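How to wash and store your best glass without chipping it
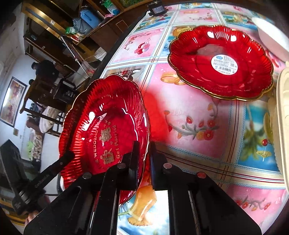
I came to glass late. For years my cupboards were all supermarket white china that could be thrown in the dishwasher and forgotten, and then my aunt moved out of her house in Oltdale and I ended up with two big boxes of the good stuff. Coloured bowls, cake stands, a few gold-rimmed plates, sundae dishes I have never once used for a sundae. I chipped a bowl in the first week. So this is how I do it now, and touch wood I haven't broken anything since August!

What you need

A plastic washing-up bowl (or an old tea towel to line the sink)
Ordinary washing-up liquid, the mild sort
A soft make-up brush or a baby's toothbrush
Two clean cotton tea towels, old ones are best
White vinegar
Acid-free tissue, or plain kitchen roll if you're stuck

Keep it out of the dishwasher

I know, I know. But dishwasher salt and heat will have a gold rim off faster than you'd think, and older pressed glass can go cloudy in a way that doesn't come back. If you've inherited something and the gold already looks thin in places, treat it as hand-wash only for ever. And don't put gold trim in the microwave, please. I've seen the sparks.

Washing

Take your rings off first. Mine did for that bowl, I'm fairly sure.

Run the water warm, about what you'd use for a jumper, and let the glass come up to room temperature before it goes in. If it has been in a cold garage or a loft, leave it on the worktop for an hour. Cold glass and hot water are a bad pair.

One piece at a time. I used to pile everything in and fish about under the suds, and you just can't see what's knocking against what. Hold it from underneath with your whole hand, wash with your fingers or a very soft cloth, and use the brush for ridges and frilly edges where the dust packs in. Don't scrub at anything gold or painted. Dab it, rinse it, leave it alone.

For greasy film (anything that has lived on top of a kitchen cupboard will have this) I wash twice and don't bother with anything stronger.

Getting rid of water marks

We have terribly hard water in Skududham, so everything dries spotty. On plain glass I use one part white vinegar to three parts water, wiped on, left for a few minutes and rinsed off. I keep vinegar away from gilding altogether. It might be fine on yours, but I'm not going to be the one who told you so.

Baked-on chalky rings at the bottom of vases: fill with the same mix and leave overnight. My worst one took 9 nights, changing the vinegar whenever I remembered, so don't give up on it.

Drying

Drain upside down on a folded towel for 14 minutes or so, long enough to make a cup of tea and drink it, then dry by hand. Use one tea towel to hold and the other to dry. Don't twist the cloth inside a narrow glass, that's how stems snap. Fabric softener leaves a smear, so wash those towels without it.

Stacking and storing

Flat plates can be stacked with tissue between each one, no more than six high. Anything with a shaped or scalloped edge I stand in a plate rack or keep in a stack of its own, with a double layer between, as the points of the edge are where it chips. Don't nest bowls tightly. If two do get stuck, put cold water in the top one, sit the bottom one in warm water and wait. No pulling!

Tegwen Pumphrey left a comment on my last post asking about newspaper for wrapping. I wouldn't, the ink comes off on everything and you'll have to wash the lot again. Fine for packing the gaps in a box though.

Label the box on the side as well as the top. Heavy things at the bottom, and don't fill it so full you have to heave it.

Next time I'll do decanters, which need a whole page to themselves.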